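Cómo preparar una estantería de picking para una mano robótica (y no discutir con ella después)
Guía de buenas prácticas, revisión de febrero

Esta guía recoge las normas que seguimos en el almacén de Fenduvberg cuando una mano de varios dedos trabaja sobre bandejas inclinadas con cajas pequeñas. Se aplica a la preparación del puesto, a la jornada normal y al momento en que algo se atasca, que también es jornada normal. 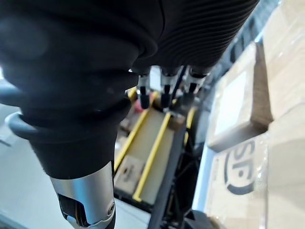
Antes de empezar conviene tener leída la evaluación de riesgos del puesto. Leída, digo. En la carpeta de Itow la hoja de firmas estaba completa y las páginas siguientes seguían pegadas entre sí por el canto, como recién salidas de imprenta.

Paso 1. Delimitar la zona

Marque en el suelo el alcance máximo del brazo con la mano montada y los dedos extendidos. El error clásico es medir con la mano cerrada, que queda más elegante en el plano y más corta en la realidad. Dentro de la marca no se guarda nada. Los cartones grandes que se dejan junto a las bandejas «un momentito» son cartones grandes que hay que incluir en el modelo de colisiones, o retirar. Elija una de las dos cosas antes de pulsar el botón verde.

Paso 2. Ordenar las bandejas

En una bandeja inclinada con separadores amarillos, cada carril lleva una sola referencia. Parece obvio hasta el viernes por la tarde. Las cajas van con la cara de la etiqueta hacia donde el sistema espera leerla, y los separadores se aprietan a mano y se comprueban con un tirón. Un separador flojo se mueve dos milímetros por agarre y al final del turno el carril es otro carril.

Si una caja está abombada o abierta, fuera. El robot la cogerá igual, con una confianza admirable, y repartirá el contenido por el carril vecino.

Paso 3. Revisar la mano

Con el equipo parado y consignado, es decir, con el candado puesto y la llave en el bolsillo de quien mete las manos:

Mire los fuelles del pulgar pliegue a pliegue. Una grieta en el fondo de un pliegue no se ve si no se estira un poco la goma.
Pase un paño seco por las yemas. Nada de alcohol salvo que el manual de su modelo lo permita.
Compruebe los tornillos visibles de las falanges con la llave dinamométrica. «A ojo» no es un par de apriete.
Retire restos de cinta adhesiva. La cinta de los cartones acaba en los dedos tarde o temprano, y a partir de ahí la mano coge las cajas bien y las suelta mal.

Anote la revisión en la ficha. Firouzeh Alipour, nuestra responsable de mantenimiento, rechaza las fichas que dicen solo «OK», y tiene razón: la ficha 343 decía «OK» y la 491 también, y entre las dos se había cambiado un dedo entero.

Paso 4. Primer ciclo a velocidad reducida

Haga ocho agarres de prueba en modo manual, repartidos entre el carril más alto y el más bajo, con el dispositivo de validación en la mano. Mire los nudillos además de las yemas, porque los roces con el bastidor suelen venir de arriba. Si un dedo toca un separador, se corrige el punto de aproximación. Doblar el separador no es una corrección, aunque en Leemans lo hicieran durante una temporada y quedara hasta simétrico.

Paso 5. Cuando se atasca

Parada, consignación, y después la caja. En ese orden. La escoba no es un equipo de protección ni prolonga legalmente el brazo de nadie. Si hay que abrir los dedos a mano, siga la secuencia del fabricante; forzar el pulgar hacia fuera suele salir más caro que la caja, el carril y el desayuno del equipo juntos.

Tras desatascar, repita el paso 4 – sí, entero – y apunte la referencia de la caja. Cuando la misma referencia aparece tres veces en una semana, el problema está en el embalaje y toca llamar al proveedor.

Sobre las normas

Lo anterior no sustituye a ISO 10218 ni a lo que exija su servicio de prevención. Tampoco se cubre uno comprando un robot con la palabra «colaborativo» en el folleto: lo que se evalúa es la aplicación completa, con su mano, sus cajas y sus prisas.

Dudas y correcciones, a Sandamali Fakir, extensión 607. Si la duda es si se puede puentear la barrera solo para una prueba rápida, la respuesta ya la tiene grabada en el contestador.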